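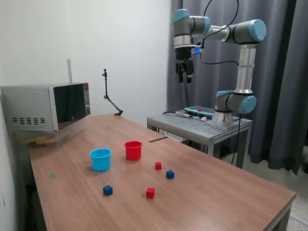 The 48 bus changed its timetable at the start of March and I've been keeping notes. I use it to get from Veltow to Mandmont and back for work. The last direct one home now goes before I finish, so I take the slow one round by the hospital. By the time I'm in I can't face pans. I've got used to eating late. Thread on what has changed, for anyone else on the route.

First the basic thing. The old timetable had the 48 going straight through along Watkins Road. The new one sends every evening bus off at the roundabout, into the hospital grounds, round the turning circle and back out to the same roundabout. You can see the stop you were at before from the window.

I've got no complaint about the hospital having a bus. It should have one. Staff there finish at odd hours and there are people visiting with no car. My complaint is that they took it out of a route that was already full instead of running a small one from the station.

The loop is down in the timetable as 10 minutes. Some nights it is that. If there's an ambulance coming in or somebody has parked in the turning circle it's a good bit longer, and the driver can't do a thing about it.

Mornings are mostly the same as before. The early bus is the early bus. The one after it has moved slightly so it now gets to Mandmont just after the train has gone. I don't need the train but plenty of people who get on at the library do, and you can watch them all checking their phones from the bridge onwards.

If you do need the train, the fix is to get off at Sondico and walk down the steps. It's quicker than staying on through the lights. The steps are steep and there's no rail on the lower half, so it's no good with a pushchair or a suitcase.

Fares haven't changed. People at the stop keep saying they have. I think the confusion is the return ticket, which used to be good on the direct bus and the X service and is now only good on the 48. If you've got the weekly you're fine on both. Ask for the weekly by name, as it isn't on the poster.

Saturdays. I only go in one Saturday in the month so I can't say much. What I saw was a half-empty bus at nine and a packed one at eleven with people left at the market. Same as it always was, then.

Sundays there were four buses and there are still four buses. The gap in the afternoon has got bigger because two of them now go close together. I would like to meet whoever looked at that on paper and thought it was fine.

The printed timetable at the Watkins Road stop is still the old one. The one at the hospital is right. The one on the website is right if you open the file and wrong if you use the search box. I've told them this by email and got a reference number.

There's a petition. Tshepo Matlala started it, he gets on two stops after me and some of you will know him from the school run. Last I heard it was past 4,000 names, which I didn't expect for an evening bus. There's a paper copy in the chemist in Veltow if you don't do things online.

It asks for one thing only, the last direct bus put back on weekdays. I think that was sensible. The first version had a long list on it, with new shelters and screens and a night bus, and people at the stop were arguing about the screens.

I've had a few replies telling me to drive. I had a car until last year. Parking in Mandmont costs more in a week than the bus does, and the free street by the park has permits on it now. It also took me as long, with the bridge the way it is.

Others said cycle. I've done it in summer and it's all right as far as the garden centre. After that there's no path and the lorries come past very close. I wouldn't do it in the dark.

Share lifts if you can. Two women from the council offices have been doing it since the change and they have room for one more going back towards Veltow, leaving at half six. Message me and I'll pass it on. I won't put their names up here.

A word for the drivers, who are getting the worst of it. They didn't write the timetable. One of them was shouted at last week by a man who had missed his connection and she just kept saying she was sorry. She gave him the number for the depot. The number is on the back of every ticket, so use that.

If you do write in, put the date, the stop and the time the bus was due. I sent a general moan the first time and got a general answer. The second time I sent the times from my notes and somebody rang me up.

There's a drop-in at the library in Mandmont next month with someone from the bus company. I don't have a time for it yet. I'll add it to the end of this when I do.

Also the heating on the older buses is stuck on full again. Sit near the front.

Local > Getting about > Buses > Threads
March 31, 2017, by veltow_stop_notes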